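Storing bracelets and necklaces so the cords and strings last

Posted in Home & Tidying, October

I've got a small pile of jewellery that lives on a blanket on the table by the window, and I'd like to sort it out properly. There are bead bracelets, a red braided cord one with long adjustable ends, a ring with a pink stone and a few other bits. So far all I have is one pink tray and it's filling up. What should go in the tray and what should be kept somewhere else? I don't want to buy a big jewellery box. The Dalsgaard one I looked at was far too deep. 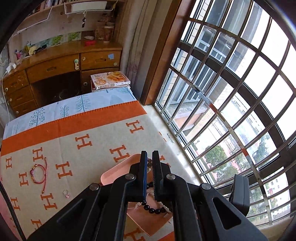
Black beads in the tray, red cord bracelet still on the cloth.

Gergely Szabó
3,090 points

Keep the tray for beads on stretch cord. Lay them flat and don't hang them, as the elastic sags over time. Braided cord is fine on a hook, but slide the knots closed first or the long ends will catch on everything. The ring should have its own small dish or pouch so the stone doesn't rub against the beads.

If you have pearls, give them a soft bag of their own and lay them flat too.
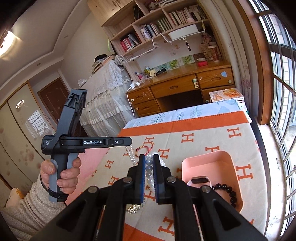 A brooch is the other thing I'd keep apart. Pins scratch, and they snag knitted blankets. I stick mine on a square of felt in a drawer. I'd also move the lot away from the window if you get strong afternoon sun, because some dyed cord fades. Mine went from red to a sort of salmon in one summer.

parnine_4

Just get a Trornon drawer insert, they come in 640 mm and you can cut them down. Works for watches too.

Prulside

Egg carton. Free. I've had more than 100 pairs of earrings in mine over the years and it does the job, but bracelets don't fit very well.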